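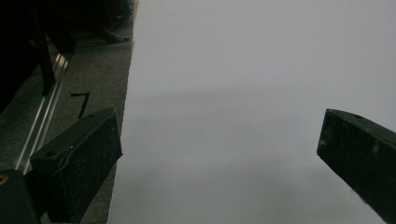 Tipoki Community Choir: Members' Pages

When I ask Despina Trajkovski how long she has been singing with us, she laughs and says it depends whether you count the years she only came for the biscuits. Her neighbour in Kolmont Street had talked her into it, and for most of the first winter she stood at the back with the altos and moved her lips. "I knew the tunes by the end of it," she says, "but I wasn't going to let anybody hear that I did."

She is our musical director now, of course, and has been since Murray Brunton moved up the coast, and those of you who joined under her may find it hard to picture her at the back of anything. I caught her at home on a wet afternoon, with a pot of tea between us and the score for the spring concert spread over the sofa, so that we both had to sit on the floor.

Despina grew up in a house where people sang while they did other things. Her father sang when he shaved, her aunts sang over the washing up, and at weddings there were songs that went on for so long that the children fell asleep under the coats. "I didn't think of it as music," she says. "Music was what my brother did, with an accordion and lessons on Saturdays. The rest was just noise we made."

She trained as a dispenser and worked for 35 years at the chemist's in Gindby, and she still thinks that job taught her more about running a choir than any course could have done. People came in worried, or cross, or not wanting to say what the matter was in front of the queue, and you had to listen to what was under it. "A tenor who says the piece is too slow is quite often a tenor who can't manage his breath to the end of the line," she says. "So I don't argue about the speed. We find him somewhere to breathe."

I asked about Murray, knowing that a good many members still miss him. She misses him too. He was the one who first handed her the pitch pipe, in the middle of a rehearsal, and went out to see to his car, and he was gone a good twenty minutes. "I was furious. Then I noticed we'd got right through the Kyrie and the basses had come in properly, and I was a bit less furious." They still talk on the phone most weeks, mainly about hymn tunes and his knees.

The thing she is asked most often is why we don't hold auditions. There are 63 of us on the list at present, and the sopranos in particular are rather packed in. She has heard all the arguments, some of them from Lindsay Halliday, who has to find the chairs, and she won't be moved. "If we'd had auditions I'd have gone home," she says. "I'd be at home now." 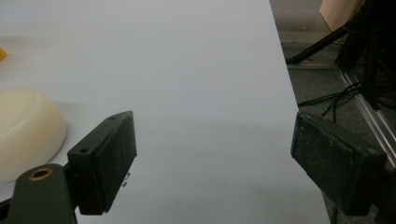

Tabletop and floor, November

The spring programme will have some old friends in it and a few things that are new to all of us. There is a set of Hungarian songs that Kristóf Fodor has been patiently teaching us to pronounce, and a lullaby of her grandmother's which Despina wrote down herself, after a lot of humming into the telephone with a cousin who remembered the second verse differently. They have agreed to disagree, and we shall be singing both versions. The concert is in May, and Hemi Gilchrist has promised to play for us again if his wrist has mended.

Is there anything she would still like to do? She thinks for a while and pours out more tea. She would like to hear the choir in a really big church, with 300 people listening and a proper echo. She would like the basses to look up. And she would like to sit in the audience once, just once, with her coat on her knee, and hear what it sounds like from there.

"I never have, you know," she says. "I went straight from the back row to the front."

Then the telephone rang, and it was Murray.

Rehearsals are on Thursday evenings as usual, and new voices are welcome in every section. Please bring a pencil.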